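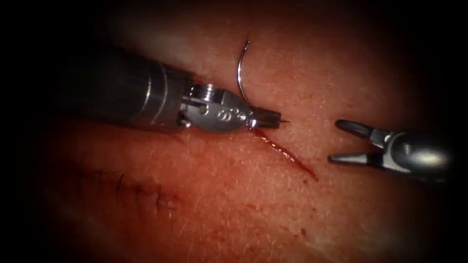

Section 4: Recording Suturing Examples

Welcome to the fun part! With the arms homed and the Clilska recorder talking to the console, you can start gathering the examples your Plundden policy will learn from. Every clean stitch you drive by hand becomes something the model can study, and you'll be surprised how quickly your own hands settle into it.

Before you start

Finish Section 3 (arm calibration) first. Load the left arm with the needle driver and the right arm with the grasper, and keep them that way for the whole set. A model trained on mixed sides gets confused, and sorting it out later is no fun at all.

Check that Storex has room for the session. The recorder will warn you at 62 gigabytes free, but it won't stop you from starting.

Recording an example

1. Turn the room lights down and the scope light up. Center the open incision in the view, with both instrument tips in sight.

2. On the console, choose New Set and pick the task "Single throw, open incision."

3. Take the curved needle in the needle driver and close the jaws fully. Hold the grasper nearby with its jaws open, ready to receive.

4. Press the left pedal once. Wait for 2 beeps before you move. The first beep means video is running, the second means joint positions are too.

5. Drive the needle through with a smooth turn of the wrist, following the curve. Go at your natural speed – really! Slow, overcareful motion teaches the model to be slow and overcareful.

6. Receive the point with the grasper, release the driver, and draw the needle clear.

7. Press the left pedal again to stop. Tag the example Good, Recovered, or Discard.

8. Reset both arms to a slightly different starting pose and repeat. Small changes in angle and distance are wonderful for training, so mix it up.

Note: "Recovered" means you slipped or missed and then fixed it within the same recording. Please keep these! They show the model how to get out of trouble, and the Farouk trainer gives them their own weighting (see Section 6).

Note: Closed, stitched incisions may stay in view while you work on an open one. The model needs to learn which line still wants attention, so include plenty of examples both with and without finished stitches nearby.

CAUTION: Never let go of the hand controls while the needle is held. Park the needle first, then press Clutch, then let go.

CAUTION: Do not clean the scope lens during a recording. Stop, wipe, and start a new example.

Checking your work

After every 4 examples, open the Review tab and play them back at double speed. Look for dropped video, a shadow hiding the jaw tips, or a needle that drifts out of view. If the tips and the video seem out of step, run Sync Check and record one more example before going on.

When the set looks right, press Send to Storex. The green bar may sit still for a bit near the end while the files are verified. Leave the console on until it reads Stored.

Next: Section 5, Labeling Needle Handoffs

2 comments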